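# The Winter We Learned to Cook by the Clock

My sister called me from Bowen on a Tuesday and the first thing she said was "Talk fast, we go dark at six."

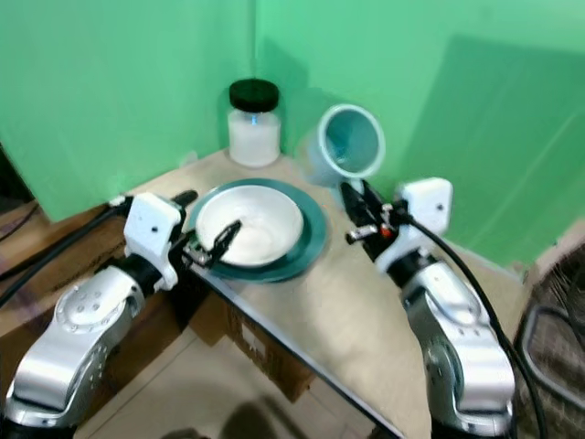
I figured she was being dramatic (she usually is). Then I moved back there in November and found out she'd been playing it down. The whole valley runs off one aging line from the Dramow substation, and when the demand gets too high, the utility starts switching off neighborhoods in turns. They call it "rotation," like it's something you do to your tires. We were Group 3. I still wake up some nights thinking about Group 3.

You learn a lot of weird stuff living like that. I know how long a fridge stays cold if my nephew doesn't open it, and how long it stays cold if he does. I learned to charge everything the minute the lights came on, even the toothbrush. My sister cooked rice at four in the afternoon and wrapped the pot in a quilt, and it was great rice! I still do it.

The people who had it worst were the small shops. Jocelyn Enriquez runs a bakery on Sasik Street, and her ovens take most of an hour to get hot. A two-hour cut in the morning meant no bread until lunch, and by lunch her regulars had gone to work. "I threw away 88 loaves in one week," she told me, still mad about it. "Dough doesn't read the schedule." She bought a diesel generator the next month, and it ate so much of her money that she let her weekend guy go. He drives a delivery van now.

The schedule, by the way, was its own adventure. The utility posted it on a website that went down whenever the power did. So a local outfit called Umuvix set up a text service, which cost next to nothing and was right most of the time. When it was wrong, oh boy. I got stuck in the elevator at the dentist's for 36 minutes with a man and his very patient beagle.

Then there's the question of why it got this bad, and everybody in Bowen has a theory. My neighbor blames the new cold storage warehouse. My brother-in-law blames the last three mayors. The engineer I talked to, who asked me to leave her name out, mostly blames old transformers and a repair budget that got pushed to next year, every year. She said there were 362 faults logged on the Dramow line last winter, and a lot of them were on parts older than she is.

There's a second line coming, supposedly. The poles are up on the east side, and I drive past them on my way to get bread. No wires yet. Jocelyn says she'll sell the generator the day they're strung, and my sister has already asked her what she wants for it.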